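Subject: Re: [nivdale-budget] Draft town budget, questions before the Saturday session

Paula Avram wrote:

> I read the draft over the weekend and I have trouble with the revenue page. The town is counting on sales tax going up again, and I don't see what that is based on. The Janix store has been closed since February and nothing has moved in. Also, can someone explain why the road reserve is being drawn down in the same year we are told that revenue is strong? If money is coming in, we shouldn't need the reserve.
>
> Last thing. The draft shows a new line for "contract services" under Public Works with no detail. Who is the contractor and what are they doing?
>
> Paula

Paula, I went to the finance office and asked about most of this. I'll take your points in order. Anything I got from the clerk and could not check myself is marked that way.

**1. Sales tax**

The draft takes last year's receipts and adds the same percentage increase the town used the year before. There is no separate estimate by business, so the Janix closing is not in there as its own item. The clerk told me the loss is "covered by the general trend." I don't think that holds up. Janix was one of the larger collectors in town, and the trend line was built on years when it was open.

The finance office does have monthly receipts through the end of spring. They are not in the packet. I asked for them and was told they will be sent to the council before the hearing, but not posted. If you want a copy you have to file a request at the counter. The form is one page.

**2. Road reserve**

The drawdown is for the Stirna Road culvert. The town applied for a state grant and was turned down, and the work was already scheduled, so the reserve is filling the hole. It has nothing to do with revenue being strong or weak, but the cover memo puts the two things in the same paragraph and it reads badly.

What bothers me more is that the draft has no plan to pay the reserve back. The policy the council passed says any draw has to come with a repayment schedule. I looked in the appendix and could not find one. It may just be missing from the PDF.

**3. Contract services**

This one is two things added together. The first is the mowing contract, which used to sit under Parks. The second is a maintenance agreement with Mizuno for the pumps at the lower station. The mowing is not new spending, it only moved. The pump agreement is new and replaces overtime that used to be paid to our own crew. The clerk says the overtime line went down by a matching amount. I compared the two pages and it did go down, but by less.

**4. Fees**

You didn't ask about this, but it will come up. The transfer station permit goes from $36 a year to $100. There is a reduced rate for seniors in the current schedule and I do not see it in the new one. The town sold 700 permits last year, so this is a real amount of money and a real number of households. I would like to know if the senior rate was dropped on purpose.

The commercial permit stays at $200, which I also don't understand. If the cost of hauling went up, it went up for everybody.
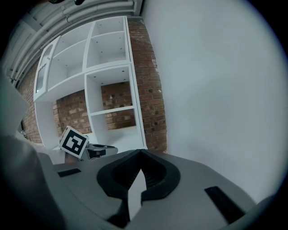 **5. What to do before Saturday**

The work session starts at 9 a.m. in the lower meeting room. Public comment is at the end, and they have been holding people to three minutes. Written comments go to the clerk by noon the day before and are attached to the minutes, so I would send yours in even if you plan to speak.

I am going to send a short note with these requests:

- post the monthly sales tax receipts with the packet
- add the repayment schedule for the road reserve, or say there isn't one
- split contract services into mowing and pumps
- put the senior permit rate back, or explain why it was removed

If anybody wants to sign on, reply to me off list with your name and street by Thursday night. I'd like to keep it to one page, so please don't send more items unless you have the page number from the draft to go with them.

Paula, on your Janix point, would you be willing to speak to that one? You know the history of that building better than I do — I only moved here after the addition went up.

Also, the draft on the town website was replaced last week with a corrected version. The file name is the same. If your copy has the fee schedule on a page by itself, you have the new one.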